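Small thread on setting the table when the table is white and half of what you own is too. March 5, 2019.

1/ I rent a one-bedroom in Timton and the table is plain white. The wall behind it is a pale gray-white. For a year I put white plates on it and every meal looked like a hospital lunch. I finally did something about it. 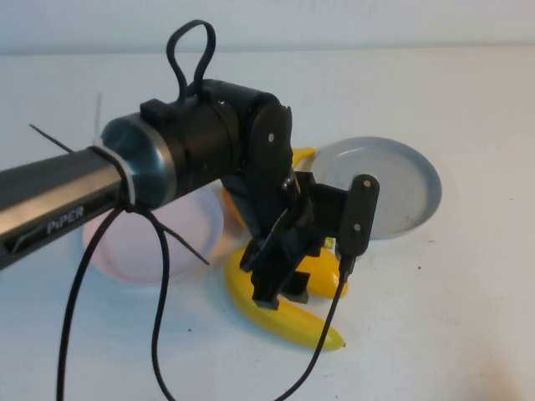

2/ What I wanted was color I didn't have to think about. I don't sew, so no table runner. I don't like placemats, they slide around and crumbs get under them. That left plates and food.

3/ I went with pink and I thought I would regret it. I have not. Toast looks good on pink. Eggs look very good on pink. Spaghetti sauce is the one thing that looks wrong.

4/ The other fix is yellow fruit. Bananas, mostly, because they cost almost nothing and I eat one every morning anyway. Lemons work if you cook with them. I don't, so they went hard on me and I stopped buying them.

5/ Maja Czerwiński asked if I keep the fruit in a bowl. No. A bowl takes up the middle of the table and then the middle is gone. I use a round plate. It's flat, I can see what's going soft, and I can pick it up with one hand when I need the space.

6/ Bananas bruise on the side they sit on. Turn them over at night if you remember. I remember maybe half the time.

7/ Don't put them next to apples unless you want them ripe by tomorrow. Wajid Butt told me this was a myth, so I tried it in July with the windows shut. The ones by the apples went spotty first. He says one try proves nothing. Fine.

8/ Cleaning. A matte white top shows tea and turmeric. Dish soap and warm water for most things. For turmeric, a paste of baking soda, leave it ten minutes, wipe, do it again. Test a corner first. I have a faint yellow ring near my chair that is never coming out.

9/ No scouring pads. The last tenant used one, and there's a shiny patch by the window side that catches the light every afternoon.

10/ Plates: I bought mine secondhand at Onby, the shop behind the bus station. They sell singles, so nothing matches unless you dig. I got 2, one pink and one gray-blue, and stopped there. There are never more than two of us eating.

11/ Nermin Tuncer wants to know about chips. Run your finger around the rim before you pay. Then turn the plate over and check the foot. A rough foot will scratch a white table faster than anything you put on top of it.

12/ If you already own plates with a rough foot, fine wet sandpaper fixes it. Keep it wet so you aren't breathing the dust, and rinse the plate well after. It took me one evening with the radio on.

13/ Lighting made more difference than I expected. My old bulb was very warm and it turned the pink orange and the wall beige. I put in a 1000 lumen one in a cooler white. Too bright for dinner, good for breakfast. At night I use the lamp on the shelf.

14/ Things I keep off the table now: mail, keys, the charger, my bag. They go on the chair nobody sits in. The chair looks terrible.

15/ Someone asked if I'd paint the wall. The lease says no. I did ask, and Wajid Soomro at the rental office said I could if I paint it back before I leave. I've painted a room twice before and I'm not doing it for a wall I see at breakfast.

16/ Next thing is mugs. Mine are all brown. I'm looking at a dark green one at Onby but the handle is small and I can only get two fingers through it. Will go back and hold it again before I decide.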